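Cheiros na cozinha: o que funciona cá em casa

Moro num apartamento com a cozinha virada para o pátio interior, e quem tem uma assim sabe: faz-se peixe ao almoço e às dez da noite ainda se janta peixe outra vez, só pelo nariz. Já gastei dinheiro em sprays, velas e umas bolinhas de gel que cheiravam pior do que a sardinha. Agora fico-me por coisas que tenho no armário, e vou deixá-las aqui todas juntas porque me pedem isto muitas vezes nos comentários (olá, Gülizar, esta é para ti!).

Limão no micro-ondas
É o meu truque mais antigo. Uma taça própria para micro-ondas com água, meio limão espremido lá para dentro, a casca também, e uma colher de pau na taça para a água não ferver de repente. Ligo até embaciar bem o vidro e depois deixo a porta fechada mais uns minutos. A gordura amolece e sai com um pano, sem esfregar. Cuidado ao tirar a taça, que queima mesmo. Se não houver limão, duas colheres de vinagre fazem o mesmo, só que a cozinha fica a cheirar a salada durante um bocado.

No fim passo um pano seco por dentro e deixo arejar antes de fechar.

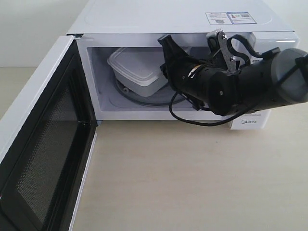 Porta bem aberta, para arejar.

Frigorífico
Bicarbonato num frasco sem tampa, na prateleira de cima, lá ao fundo. Troco quando me lembro, confesso, mas tento que seja todos os meses. O que sai não vai para o lixo: deito-o no ralo do lava-loiça com água a ferver. Café moído já usado também resulta, desde que esteja bem seco. Da primeira vez pus o café ainda húmido e ganhei uma colónia de bolor muito bonita, toda verdinha...

Ralo
Por falar em ralo, se o cheiro vem dali, antes de comprar produtos desmontem o sifão. Balde por baixo, luvas, coragem. O meu tinha lá dentro um elástico, arroz e uma coisa que preferi não identificar. Lava-se tudo com detergente da loiça e uma escova velha de biberão e volta-se a montar, vendo se a borracha ficou direita. E nunca misturem lixívia com vinagre, nem com outros produtos, por favor!

Caixas de plástico
As que guardaram caril ou alho levam uma pasta de bicarbonato e água, ficam assim de um dia para o outro e depois vão ao sol no parapeito. O Brayan, que mora no andar de cima, enche as dele de papel de jornal amarrotado e jura que é melhor. Experimentei e empatou, mas o jornal dá menos trabalho.

Tábua de cortar
Sal grosso e meio limão, a esfregar com força no sentido da madeira. Enxaguar, secar logo e guardar em pé. Para a cebola e o alho tenho uma tábua à parte, com uma cruz a caneta na ponta, e foi a melhor decisão que tomei desde que mudei de casa.

Em outubro, quando começarem as sopas e as janelas fechadas, conto como trato dos panos de cozinha, que isso dá um texto inteiro. Até lá, se tiverem algum truque para o cheiro a fritos nos cortinados, escrevam-me, que esse ainda não resolvi.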